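4.2 Does folding need a method?

Our brief from Celeste Paiva was to find out whether a written folding method gives neater piles than letting people get on with it. Most advice we read says it does. None of it says how the writer checked, and one guide (600 words on a single jumper) never mentions blankets at all.

Yannick Lebrun drew up the method, which we called Karkwood after his street. Every item starts flat, gets smoothed from the middle, then is folded in halves. On paper this looks sensible. The red fleece was where I began to doubt it. It has a thick pile and a long seam, and "flat" is a generous word for how it sits on a tabletop.

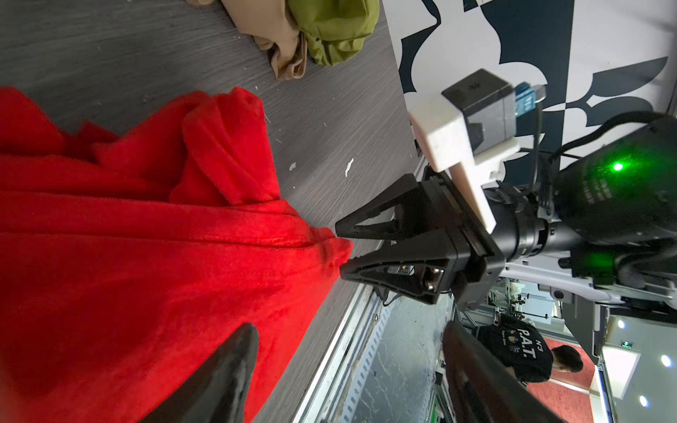

Figure 3. Red fleece blanket on the table, with the tan and olive-green cloths behind.

Silvana Prado argued that smoothing the fleece was wasted effort and that we should fold to the seam instead. Han-gyeol Yook disagreed. We tried both and could not agree which pile was neater, so I don't think the scores in Table 2 should carry much weight. They come from 2 markers, both of whom knew which method had been used.

Clothes raised a different problem. The method says to lay a hoodie face down and tuck the hood in, but has nothing to say about a hood that bunches, or about which way up a printed front should end. Jussara Pacheco wanted the print showing on top. That may be nicer in a drawer, but we had no measure for nice. 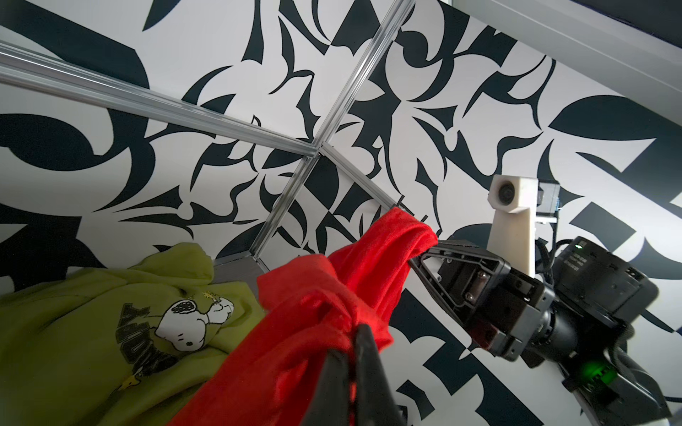
Figure 4. Yellow-green Snoopy hoodie, unfolded.

We can say that the written steps made us slower in July, when we were new to them. Whether they made anything tidier is still open.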